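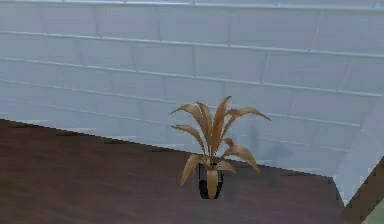 The Lilham Library Association has opened its winter series of author conversations with a novelist whose fifth romantic suspense title, The Pinow Crossing, was released in November. The author, who publishes under a pen name and asked that it be left out of this article, met with the Association's newsletter on a Tuesday morning to discuss research, revision and the particular demands of a genre in which two plots must reach their end together. Much of the new book takes place indoors, in a rented house where a court translator waits to testify. Its opening chapter gives a full page to a pale wall of long staggered blocks, which the translator studies while listening for a car.

"I wanted her attention fixed on something plain," the author said. "A frightened person looks hard at ordinary surfaces. Readers have written to me about that page more than about the chase in the second half."

The novel follows the translator and the retired river pilot hired to move her from one safe address to the next. Both are in middle age. The author described this as a deliberate choice and one that her publisher, Estum Press, supported from the first outline.

"They have each been married before, and they have opinions about how to load a dishwasher," she said. "I find that more romantic than a perfect jaw. They are also slower to trust, and suspense needs that."

On the question of research, the author said that she spent 14 weeks reading about river traffic and court procedure before writing a line of dialogue. Very little of that reading appears in the finished text. She keeps her notes in paper folders, one for each character, and does not open them again until the second draft.

"If I can't remember a fact without the folder, the reader probably doesn't need it," she said.

The first draft ran long. The author removed a subplot involving the pilot's brother, along with four chapters set in the port town of Nassar, and rewrote the ending twice. Her editor's chief concern was the villain, whose identity early readers had guessed too soon. In the published version his first appearance has been moved into a crowded kitchen, among bottles, salt shakers and half-finished drinks.

"He passes someone a glass and makes a remark about the weather," the author said. "I was very pleased with that remark. It took most of a month."

She also spoke about the love scenes, which she writes last and out of order — a habit she formed with her second book and has not been able to break. The Association's members had submitted several questions on this subject. The author answered them all with good humor, though she declined to say which scene had been the hardest.

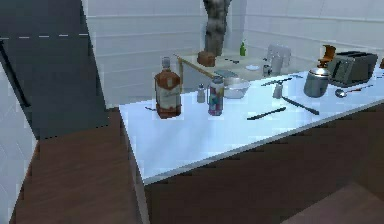
Borrowing and Further Reading

The Association holds The Pinow Crossing in print and large print, and both may be reserved at the front desk. The author's four earlier novels are shelved together under Romantic Suspense. Members who wish to submit questions for the next conversation in the series may leave them in the box beside the returns slot.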